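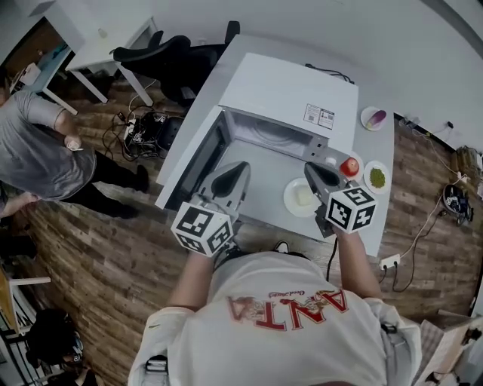 Getting a console project to build from the command line

I've been meaning to write this one up for ages. Most of us press the green arrow in the editor and never think about what goes on underneath, and that's fine until the day you need to build something on a machine with no editor on it. That day came for me in February, when I had to get a little log-reading tool called Medve running on an old server at work, and I spent a whole afternoon swearing at paths. So these are my notes, tidied up a bit.

I'm assuming you've got a C# console project that already builds happily in your editor, and that the .NET SDK is installed. If you're not sure, open a terminal and type:

dotnet --version

If you get a number back, you're good. If you get an error, install the SDK (the SDK, mind, the runtime on its own won't build anything) and open a new terminal window before trying again. I always forget the new window bit.

Step 1: Find your project folder

Go to the folder with the .csproj file in it. Mine looks like this:

cd C:\code\Medve

If you've got a solution with several projects in it, you can build from the folder with the .sln file, but for a first go I'd stick to one project. Medve shares a solution with a helper library called Tonau, and building the lot at once just gave me twice as many messages to read!

Step 2: Restore the packages

dotnet restore

This fetches whatever packages your project asks for. A normal build does it for you anyway, but I like running it separately so that I can see straight away if the trouble is with the downloads or with my code. If you use a private package feed (ours is named Trindico) you'll need a nuget.config next to the project, or the restore will look in the public place, find nothing and sulk.

Step 3: Build it

dotnet build -c Release

The -c bit picks the configuration. Leave it off and you get Debug, which works but isn't what you want to hand to other people. My first proper build came back with 1,431 warnings, nearly all of them the same complaint about nullable references. You can quieten things down while you look for real errors:

dotnet build -c Release -v quiet

Warnings still show up with that, but the chatter in between goes away. I did go back and fix them later (well, most of them).

Step 4: Publish to a folder

dotnet publish -c Release -o out

Now you've got a folder called out with everything the program needs, apart from the runtime. If the other machine has no runtime on it, add these:

dotnet publish -c Release -r win-x64 --self-contained true -o out

It makes a much bigger folder, so don't be alarmed. Delete the old out folder first as well, or you'll end up with leftovers from the last attempt mixed in.

Step 5: Try it somewhere else

Copy the folder to another machine and run the exe from a terminal, so you can read any error before the window vanishes. Mine fell over at once on a missing settings file. The fix was to click on the file in Solution Explorer and set Copy to Output Directory to "Copy if newer", then publish again.

I've put all of this in a five-line batch file now, and I use the same one for Storkilero with only the folder name changed. If your path has spaces in it, put quotes round it.

Last updated 4 September 2024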